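Skernberg Hall Kitchen Reopens Wednesday With New Counters, Plates

The shared kitchen at Skernberg Hall opens again on Wednesday after being closed for most of February. Residents and booked groups can use it from 7 a.m., and the regular community supper returns the same evening.

The work covered the sink, the shelves and the long run of counter under the windows. The old counter had swollen near the drain and was taken out in the first week. Its replacement is an off-white speckled surface with a matching upstand along the back, fitted by Skeser, a local firm that also did the counters in the laundry room last year.

The total came to $3,885, paid from the hall's repair fund. That figure includes the counter, a new faucet and the plumber's time, but not the dishes, which were bought separately with money from the fall rummage sale.

Most of the old dinner plates are gone. Many were chipped, and the stack had become a mix of sizes that would not sit level in the cabinet. The hall has bought 100 plain white plates from Olovero, along with 24 large serving plates for use at suppers and receptions. The serving plates are kept on the lower shelf to the left of the stove. They are too wide for the dish rack and should be dried by hand and put away flat.

Mugs and glasses have not changed. The blue soup bowls are still in use -- there are fewer of them than there used to be, and anyone who has taken one upstairs is asked to bring it back. 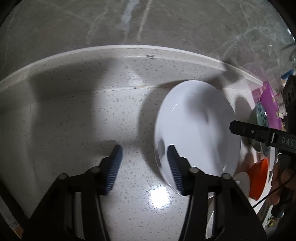
Groups using the kitchen are asked to wipe the counter down when they finish and to leave nothing on it overnight. Hot pans should go on the stove or on a trivet. Cutting boards hang on the hooks by the door, and knives should not be used directly on the counter. Bleach and scouring powder have been removed from the cupboard under the sink, and a bottle of mild cleaner has been put there in their place.

The Jin cooking class, which moved to the upstairs meeting room during the closure, will go back to its usual Wednesday slot at 2 p.m. The class has 18 places and is full through the end of the spring term. A waiting list is kept at the front desk.

Supper will be served at 6 p.m. The menu is vegetable soup, baked chicken and rice, with a meatless plate for those who ask when they sign up. The cost is the same as before the closure. Sign-up sheets are on the board outside the kitchen and will be taken down at noon the day before.

Two small jobs are left. The light over the stove still flickers and will be replaced when the part arrives, and one cabinet door near the refrigerator does not close all the way. The kitchen will stay open while both are fixed.

Bookings for March are open at the front desk. Groups that lost a booking during the closure can choose a new time or ask for their deposit back.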